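Réka Hajdu
Monday, January 22, 2024

1/ Our office has bought into Clotelix, a "focus method" that promises to give each of us back 102 hours a year. I've been on the course. I have questions.

2/ Question one: where does 102 come from? I asked the trainer. She said it was in the research. I asked which research. She said she'd email it. That was before Christmas.

3/ The workbook says it was tested on 2,035 people. Tested how? Page 6 says they "reported feeling more in control" after a fortnight. I feel more in control after a fortnight of anything, including porridge.

4/ No comparison group, as far as I can find. If you ask people who've just paid for a course whether they liked it, most will say yes. They've got the receipt.

5/ Cost per team: almost £2,000. Ours is five people and a shared printer that has needed a new drum since the summer.

6/ The method itself, saving you the money: clear your desk, put one job on it, finish it, put the next one on it. You also get a coloured card to stand up when you don't want to be spoken to.

7/ Leidy Marulanda replied to say it did help her, and I believe her. She also moved to a quieter floor the same week. I'd want to know which of the two did it before I handed out any credit.

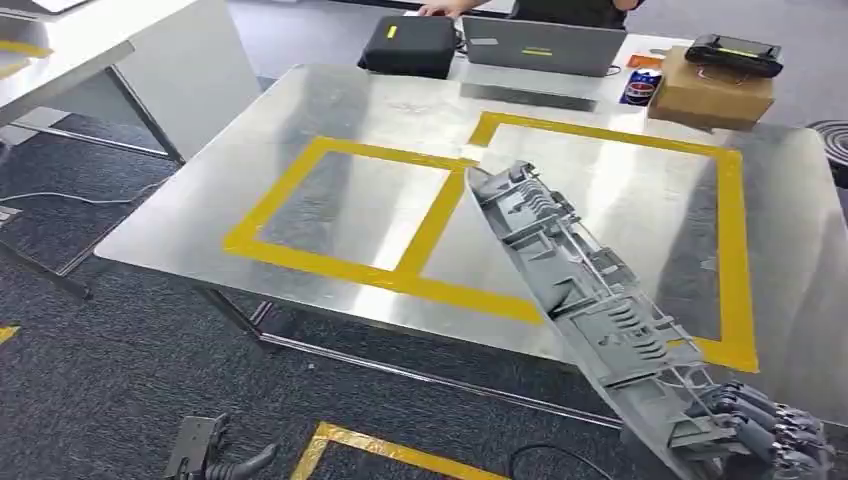 8/ My real gripe is with the clear desk rule. Marking out a spot for a job is old and sensible, and I've no quarrel with it. Somebody with a roll of yellow tape can do it on a steel table, two boxes side by side, and there's your system. Clotelix sells you a printed mat with a logo on.

9/ Nanna Brøndum asks if I'm just grumpy about change. Possibly! But I changed my whole filing system last year and didn't charge anyone for it.

10/ If the trainer's email ever turns up I'll post the study, and if it's any good I'll say so. Meanwhile my card is standing up and three people have come over to ask what it means.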